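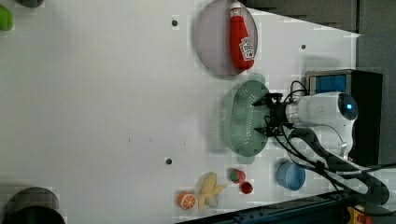

Draining Short Pasta: Notes on Water Retention

11 January 2020

Sauce dilution in my baked pasta has been a recurring problem, so I weighed the drained product over several batches. Each batch used 155 grams of dry penne, boiled in the same pot with the same salt. The only variable was the time between pouring and weighing.

At 30 seconds of undisturbed draining, the penne still held a fair amount of free water, nearly all of it inside the tubes. Shaking the colander twice removed most of that. Extending the rest to two minutes gave almost 14 grams less than the first reading, but part of the difference is evaporation, and I have no good way to separate the two on a kitchen scale.

Longer resting has a cost. Surface starch sets as the pasta cools, and the pieces start to bond. Kirsty Harawira suggested returning the penne to the hot pot with the lid off, which dries the surface and keeps the pieces moving. I have used her method since July and the sauce no longer separates in the dish.

Ridged shapes hold more water than smooth ones at every interval I tried. Rigatoni was the worst. Ewan Partington asked about orzo, which I have not measured. It packs too tightly for the same procedure, and stirring would probably be needed partway through.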